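# Room 224, the bedding pictures

Oct 25, 2013

Quick post, the truck comes at noon and half the linens are still in boxes. These are from the guest rooms at the Messide, second floor, the ones we've been redoing since June. Room 224 is the first with everything on the bed, so it gets its own page. The rest will go up when I get to them.

Paint is Tuvton, the pale one, two coats. Looked pink in the can, dried fine. Floor stays as is. Headboards came from Kincaid and took forever, and one of them showed up in the wrong fabric so 226 is still waiting on its replacment.

Order of things, for anyone doing the next rooms: mattress pad, fitted sheet, duvet, pillows, runner last. Small stuff off the bed before the runner gets straightened. Yes, every time.

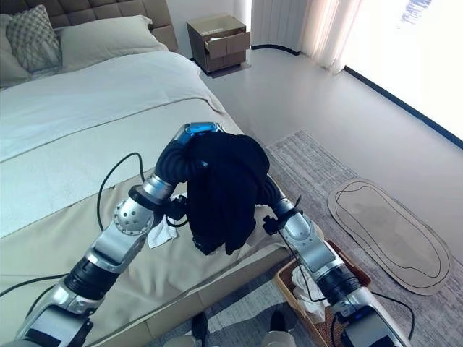 Room 224, bed side and close up.
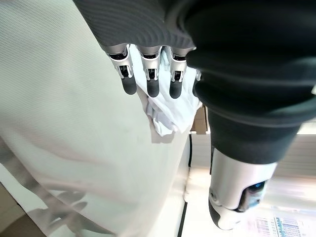 Runners were the big argument this fall. We had 40 on order from Prostar and went back and forth on the color for weeks, dark brown, then a rust, then almost no runner at all. Glad we held out for beige. Over the white duvet it gives the foot of the bed some weight, and it picks up a little from the brown nightstand without matching it too hard. The gray headboard with the quilted squares I was less sure of on paper. With the diamond cushion in front I like it a lot. Two patterns, both quiet. Still want to try a room with the cushion left off and just the plain sage pillow, maybe 230, will post if it's any good.

Still to do in this one:

- curtains, hems are too long, going back
- second lamp
- drawer in the nightstand wants pushing all the way in, check the runners on the others too (drawer runners, not bed runners, sorry)
- room number plate, missing a screw

Total for bedding on this room was $902, more than I wanted. The duvet is most of it. Cheaper ones we tried went flat after a few washes so I'm not going back to those.

Next up 226 if the headboard ever gets here, then the two corner rooms. Bathrooms are a seperate page, not started.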